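Miranda hand gripper reaches third version
Thu 1 November
Home and workshop builds

The Miranda hand gripper, a home-built tool that began as a kitchen-table project in Temon, is now in its third version. The plans and parts list went up on the project page this week, along with the build notes from the shared workshop on Gudlow Street, where most of the assembly is done.

Miranda is held in the hand and worked by the person holding it. It has two parallel fingers on mirrored linkages and copies the motion of the gripper on the Grovitz arm, a small robot arm the same builders have been working on since last year. Someone picks things up with the hand tool, the motion is recorded, and the recording is used to train the arm.

The first version was finished in May. It worked, but the linkages had too much play and the fingers drifted out of line after a few hours of use. The second had stiffer linkages and was too heavy to hold for a full session. For the third, the builders put triangular cutouts in the black frame and went back to a shorter handle. The weight with everything fitted is 673 grams, down from 912.

Most of the testing has been done at home with ordinary household things. Soft items come up often in the notes. Fabric tends to bunch under one finger and slide away from the other, and the builders write that they changed the angle of the pads twice before they were satisfied with it.

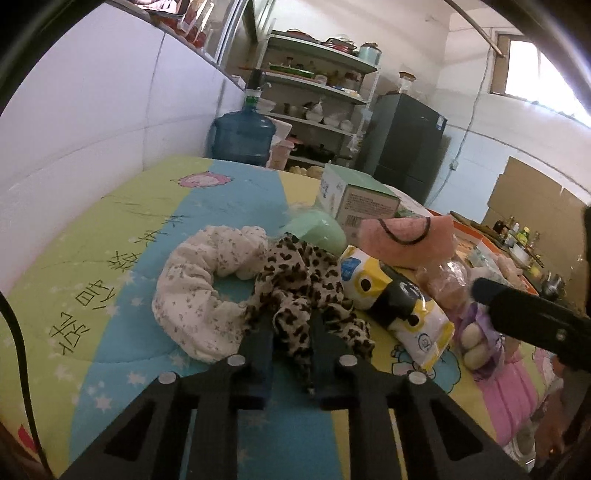
One reader of the project page asked whether the weight could come down further with smaller pivot pins, and wrote that a tool of that size still gets tiring after half an hour. The builders replied that they had tried smaller pins on a spare set of arms and the play came back within a day. They would sooner take weight out of the handle, and a hollow one is on the list for the next round.

Another question was about the pads. The new ones are dark navy blue and clip over the ends of the linkages, so a worn pair can be changed without taking the arms apart. Earlier pads were glued on and had to be cut off with a knife. The clips are a tight fit on purpose. The notes suggest pushing them on with the fingers fully open and checking that both pads sit at the same height before closing them.

Plastic wrapping has been harder than cloth. Clear film reflects light and moves when it is touched, which makes it difficult to judge where the edge of an object is, and a pad that holds well on cardboard may slip on it. The builders have been going back to wrapped items between changes to the pads and writing down the results each time. They have not published any of those numbers yet and say they want more sessions first.

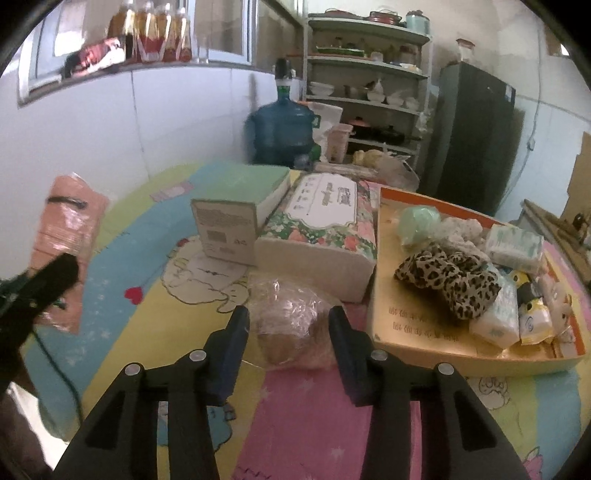
The Miranda gripper over the table, with a plastic-wrapped item between its finger pads.

Eight of the hand grippers have been put together at Gudlow Street so far. Four are on loan to people who do their recording at home, and the others stay at the workshop. Anyone with a workshop membership can book one for a weekend. The bench by the back door is set aside for Miranda assembly on Saturdays, and the cutting jigs are kept in the drawer under it.

The notes allow one full evening for a first build. Fitting the pivot pins takes up most of that. They should be tightened a little at a time, going from one arm to the other, and the fingers should be opened and closed by hand after each pass. If one arm lags, the pin nearest the finger is usually the one to loosen. Owners of a second-version gripper can keep the handle and cable but will need new arms.

Work on the Grovitz arm itself is slower. Its wrist joint is being rebuilt after a cracked bracket, and the workshop does not expect it back on the bench before the new year. Recording with the hand grippers will go on in the meantime.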